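From: Chuang teleop group
To: nostireo-users list
Date: 2020-05-10
Subject: Re: Wrist view and slow approach in simulated demos

Hello all,

thank you for the detailed question. I answer between your lines where I can, and then I add some remarks from our own recordings.

> We are collecting demonstrations in the simulator with Nostireo 2
> and a hand controller. Our people are good at moving the arm from
> the room view, but when they switch to the wrist view they become
> very slow, and many of them stop completely before the grasp. Is
> this normal? Should we throw these demos away?

It is normal, and please keep them for now. We had the same trouble in our first set of 124 demos. The operator loses the sense of which way is up, because the wrist is turned and everything behind the fingers leans to one side. A person needs some time to get used to this. We now let each new operator drive for 40 minutes without recording anything, and the long stops became much more rare.

> Also, the policy trained on these demos likes to wait with the
> fingers open, near the object, and does nothing.

Yes, I know this behavior very well. If the operator waits, the robot learns to wait. Please look at the part of the demo where the gripper is open and beside the object, and measure how long the hand controller gives no motion.
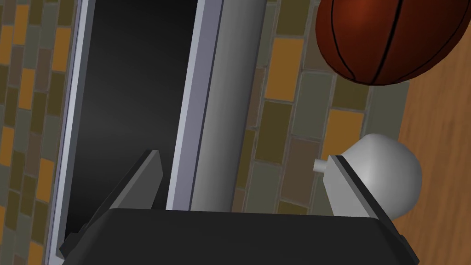 In our case the pauses were longest when one finger covered a part of the object from the wrist view. The operator could not judge the distance, so he moved a little, looked, and moved a little again. With pale objects next to a pale finger it was worse. We did not change the colors, but we added the room view as a small window in the corner, and this helped more than any change in the controller settings.

For the training data we cut the pauses with the trim script that comes with Lista. Please be careful with one thing: do not cut the pause after the fingers close. The simulator needs these steps for the contact to settle, and if you remove them the arm starts to lift too early. I made this mistake with a full set of 529 demos and had to do the trimming again from the raw files. So please keep your raw files.

> Do you keep the busy backgrounds, or do you use an empty room
> for the demos?

We keep them. Tiled walls, a dark screen, a ball hanging somewhere, all of it stays in. The empty room is more comfortable for the operator, but our policy from the empty room failed badly when we put it in front of a wall with a pattern. Maybe your result will be different. I would be glad to read about it on the list.

One question back to you: which scale do you use between the hand motion and the arm motion? The Fuston controller we have here comes with one to one, and for the last part of the approach I find it too fast. We switch to a smaller scale with the side button — it is not elegant, but the operators like it. I can send the settings file if it is useful for somebody.

I will be away for a part of June, so my answers may come late then.

With best regards,
Chuang teleop group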